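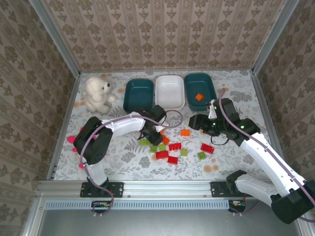 How do you test a robot arm?

A robot arm has no muscles. It has motors, one at each joint, and each motor needs to be told how far to turn and how fast. The part that works this out is called the controller. Two arms can look the same and behave very differently if their controllers are different.

At the Prerkasar workshop, two controllers were compared. One is called Sovia and the other is called Drustmont. Both were given the same job, which was to pick up toy building blocks and put them into bins by colour. Red blocks go in the left bin, green in the middle and orange in the right.

Why toy blocks?

Blocks are harder to pick up than they look. One may be lying flat, another may be on its side, and a third may be leaning on its neighbour. The studs on top can stop a gripper from closing properly. A block also has to be held with the right amount of force. Too little and it slips. Too much and it can shoot out sideways, like a wet bar of soap.

Two arms make the job harder again. They share one space, so each controller must know where both arms are at all times. If the left arm wants to reach across, the right arm may have to wait.
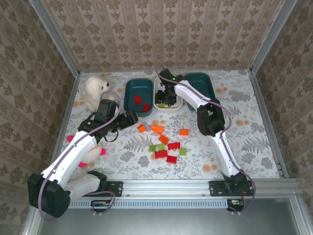 The right gripper points down into the white bin, where there is a green block.

What makes a test fair?

In a fair test, only one thing changes. Here it was the controller. The arms, the grippers, the bins and the blocks stayed the same. So did the patterned mat, as a camera may find it harder to pick out an object on a busy background than on a plain one.

Each controller had to make 100 tries. One try means going to a block, closing the gripper, lifting, moving to a bin and letting go. If the block did not end up in the correct bin, the try was marked as a miss.

Sovia missed 14 times. Drustmont missed 18 times, but it was quicker and finished all its tries in 53 minutes. Which one is better depends on the job. For packing eggs you would choose fewer misses. For clearing up a playroom you might choose speed.
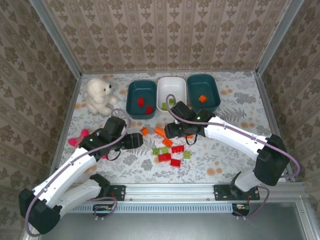
Alžběta Koubek would have liked a third result in the table: how smoothly each arm moved. She writes that a jerky arm can wear out its joints, "and then you are comparing a tired robot with a fresh one". Smoothness can be measured. The controller keeps a record of every joint angle, and sudden jumps in those numbers show up as spikes on a graph.

Where does the robot look from?

A camera fixed beside or above the workspace sees the whole job, but an arm can get in its way. A camera near the gripper moves with the arm. It gets a close view of the blocks – and of the fingers, which helps the controller line them up. When the arm moves quickly, the picture from this camera can smear. People call this motion blur.
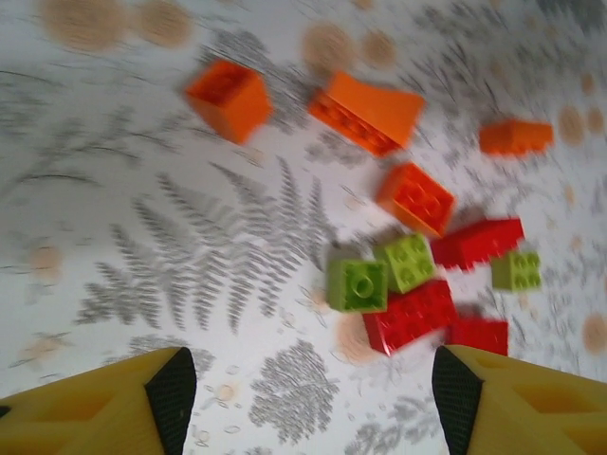
View from the gripper camera. The fingers are open, and the printed cloth is blurred.

Many robots use both kinds of camera. The wide view helps to choose a block and the close view helps with the last few centimetres.

Words to know

Controller: the part that tells the motors what to do.
Gripper: the robot's hand. It often has two fingers.
Grip pad: a layer on the inside of a finger that helps it hold on.
Joint: a place where the arm bends or turns.
Try: one complete attempt at the job, from start to finish.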